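Standby Power Use in Shared Student Kitchens

Gobnait Nic Aodha and Aidan Brennan
Project report, Building Services module
Last updated: June

1. Purpose

The project measured how much electricity is used by kitchen appliances in shared student housing while they are plugged in but not in active use. Heating, lighting and refrigeration were excluded. The work was limited to the kitchens in Horgan House, which has one metered kitchen circuit per floor.

2. Method

A Nikine plug-in meter was placed between each appliance and its wall socket. The meter records power every 10 seconds and stores the readings on a card. A reading was classed as standby if it was below 5 watts and had stayed there for at least two minutes. Readings above that level were classed as active use and set aside.

The meter was checked against a bench supply with a known resistive load before the first run and after the last. The difference was within the maker's stated tolerance both times. No correction was applied.

After removal of gaps caused by unplugging, 3,944 readings remained for the microwave on the second floor. This is the data set used in Section 3. The kettle and toaster data are given in the appendix and were not analyzed further, as neither appliance drew a measurable standby load.

3. Results

The microwave drew a steady 2.6 watts on standby. The clock display and the control board could not be measured separately without opening the case, which the housing office did not permit.
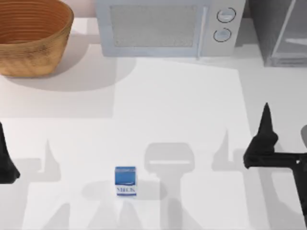 Figure 1. Microwave and basket on a kitchen counter.

At 2.6 watts, continuous standby comes to 22.8 kilowatt-hours over a year. Active use was estimated from a log sheet taped to the wall. The log was filled in unevenly, and the estimate should be treated as a lower bound. Taking a mean input of 1,000 watts and a logged total of about 200 hours per year, active use comes to 200 kilowatt-hours. Standby therefore accounts for a little over a tenth of the total.

4. Sources of error

The meter resolution is 0.1 watt, giving an uncertainty of roughly four percent on the standby figure. Supply voltage was not logged. The door was sometimes left open, which turns on the interior lamp. Those periods were above the 5-watt limit and were excluded.

5. Further work

A switched socket could be fitted on one floor and the kitchen circuit compared with that of another floor. The clock would need to be reset after each switch-off, and residents may stop using the switch for that reason. A longer run during term time is also needed.

Related reports
Draft Sealing of Sash Windows: Ola Building
Hot Water Demand in Horgan House
Fanden Data Logger: Setup Notes
Stairwell Lighting Timers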